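Simulation Incidents: Arm continued moving after stop command (Brivmont kitchen environment)

S_Besnard wrote:
This notice concerns a fault recorded on 23/07/2023 in the Brivmont simulated kitchen. During a counter task, the operator issued a stop command. The left arm halted. The right arm continued for 162 control steps before it halted.
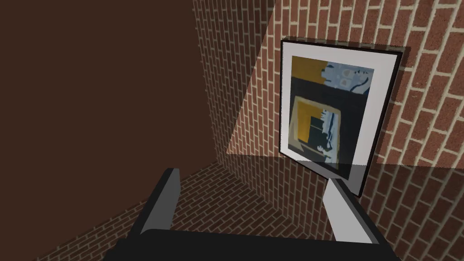 The stop command is required to reach both arms in the same step. Until the cause is established, members are asked not to transfer any policy trained on this build to physical equipment.
Sandrine Besnard, Ludora

renaud_ops wrote:
We respectfully disagree with the restriction. Our team completed 3,000 runs on the same build without a similar event. A dropped message on the operator's workstation appears the more likely explanation.

S_Besnard wrote:
The workstation log shows that the message was sent to both arms. The right controller acknowledged it and did not act. The scene layout is attached for those wishing to reproduce the task.

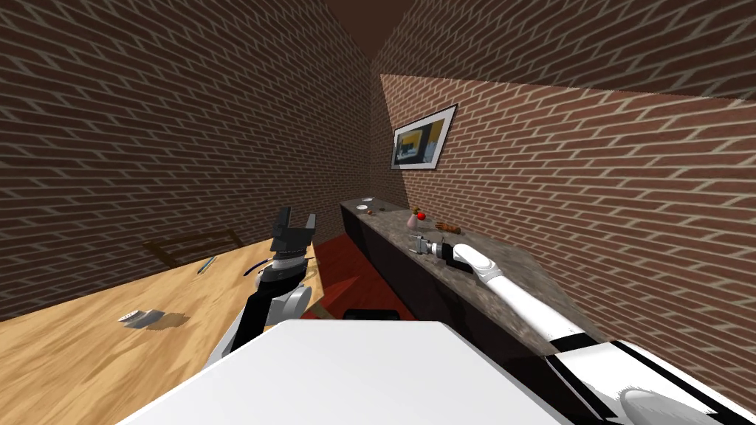
Right arm over the counter, left arm raised beside the table.

Skukberg_lab wrote:
We reproduced the fault on run 2,045. The right controller finishes its queued path before it reads the stop flag. We support the restriction.

renaud_ops wrote:
The queue finding is noted. We still consider a full restriction excessive, as our physical arms have a separate hardware stop.

S_Besnard wrote:
A hardware stop is not present at every member site. The restriction remains in force.

Related topics
Stop flag handling in build 2
Gripper contact settings after the December update
Reporting a simulation fault: required logs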